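Desk tidiers wanted for a trial we half expect to fail

Datport, Molterthorpe office. Paid, part-time, ordinary people preferred.

We are looking for three people to take part in a trial of desk clearing. You would come in, sit at a cluttered table, put the small things on it in order, and then tell us whether you would ever do it that way at home. We suspect the answer will often be no, and we'd like to hear it from someone who isn't trying to sell storage boxes.

There is a great deal of advice about on how to keep a desk. Most of it seems to be written by people who own one pen and a plant. They tell you that everything needs a home and that a clear surface makes a clear mind. Perhaps it does. We have read a fair amount of this material and found very little in it about what to do with a half-used sheet of stickers, which is the sort of thing real desks have on them.
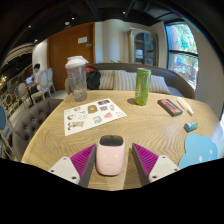
Sticker sheet and tumbler, both still without a home.

The work is in two parts. In the first you tidy by a written method called Moussa, which we did not devise and don't especially believe in. It sorts things by how often you reach for them. Stickers come out as "rarely", a drinking glass as "often", and you may well disagree with both. In the second part you tidy however you like, with no instructions. We write down where things ended up and ask you to find them again the following week.

What you would be handling is light and dull: stationery, packets, cups, a mouse, mats, small boxes. There is no lifting. Nothing belongs to you, and we know that this is a weakness. People are ruthless with other people's clutter and sentimental about their own. We asked for a trial in people's houses and were turned down on cost, so if you feel that tidying a stranger's table proves nothing, say so on the form. It won't count against you.

You might suit this if you:
- can come to Molterthorpe for all your sessions, not just the first
- have a desk or kitchen table at home that is in a normal state
- will say plainly when an instruction is silly
- don't mind doing the same table more than once

You probably won't suit it if you tidy for a living, run a channel on the subject, or have already made up your mind about drawer dividers. We had two applicants like that last time. They were pleasant enough, but their answers were no use.

Pay is 700 pounds for the whole trial, paid at the end of April. Travel from Skavport is paid on top if you keep your tickets. If you drop out early you get paid for the sessions you did. There is tea, and the biscuits are nothing to travel for.

Mats and trays deserve a word, as people always ask. The theory is that putting an object on its own mat makes you put it back there. We have a cloud-shaped one for the mouse. It looks nice. Whether anybody returns a mouse to a cloud when they are in a hurry is one of the things we would like to find out, and so far we have heard only opinions.

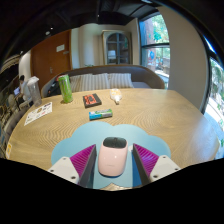 Page last changed: Sun 27 January

The small packets and boxes that gather behind a mouse are the other half of the problem. Moussa would have them grouped by shape. Grouping by use seems more sensible to us, until you have to decide what the use of a thing is. Bring your own view.

To apply, fill in the short form at the front desk or ask for one by post. We want your name, the days you can manage, and a few lines on the worst surface in your home. Please don't send a CV. Please don't tidy up before you write the few lines either, as we can usually tell.

Applications are read as they come in, and the page comes down when the places are filled. We reply to everyone, though not always quickly.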